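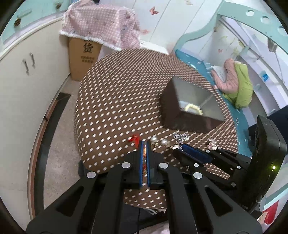
Silver pieces and a pale bracelet in its box, on a polka-dot cloth.

The Small Joy of a Jewelry Sort

By Tímea Hajdu
August 25, 2023
Last updated: August 25
4 min read

Widad Nimri keeps her good bracelets in a cookie tin, and until this summer she kept her bad ones there too. The tin weighed about as much as a brick. When she finally tipped it out onto a folded towel at her kitchen table in Cirkilville, everything came out in one lump, like cold spaghetti.

"I said a word I don't say in front of my grandchildren," she tells me, "and then I went and found a pin."

I have been obsessed with this kind of afternoon ever since. You need a table, a cloth, a bit of daylight and a willingness to spend ten minutes on a knot the size of a lentil. I've now done my own collection, my sister's, and a shoebox that belonged to a neighbor in Jedlow who only wanted one earring out of it. (We found it! It was inside a glove.)

The cloth matters more than you'd think. Charms bounce. On bare wood they roll straight for the floor, and a jump ring on a tile floor is gone until the next time you move the stove. Cotton grips them just enough. Widad swears by plain white, but I like a pattern, and polka dots are wonderful as long as the dots are bigger than the charms. I learned that one with a tiny dotted napkin and a handful of seed beads, and I won't be doing it again.

Start with the chains. Lay each one out as straight as it wants to go and leave the clasp open. For knots, put a single drop of baby oil on the snarl, then work at it with two sewing pins, pulling outward from the middle. Don't tug the ends. Everybody tugs the ends. If you feel yourself getting cross, move on to the charms for a while and come back.

Charms are the best part anyway. Widad had 28 of them, most bought at the Salameh street market for next to nothing, and she could tell me where she was standing when she picked out nearly every one. The little silver fish came from a stall that also sold umbrellas. A bell with no clapper had been her mother's. She lined them up along the edge of the towel and kept changing the order, and I don't believe for a minute that it was about sorting.

Beads and pearls want a place of their own. Pearls scratch easily, so they shouldn't share a compartment with anything that has a clasp or a point, and they're happier lying loosely curled in a box than hanging from a hook, where the thread slowly stretches. Wipe them with a soft damp cloth and let them dry flat before the lid goes on. If you can see thread between the beads where there used to be none, it's time to have them restrung. Widad's took the shop in Zuslow two weeks, and they came back looking like they'd had a vacation.

Save the ribbons! I used to throw out every bow that came off a gift box. Now I tie a scrap of red around anything that needs mending so I can spot it at a glance, and the pretty bows go back on boxes when I give things away. A surprising amount gets given away. Widad ended up with three piles, and the largest was for her granddaughters, who are coming in September and have already asked on the phone whether the fish is taken.

It is. She was wearing it when I left.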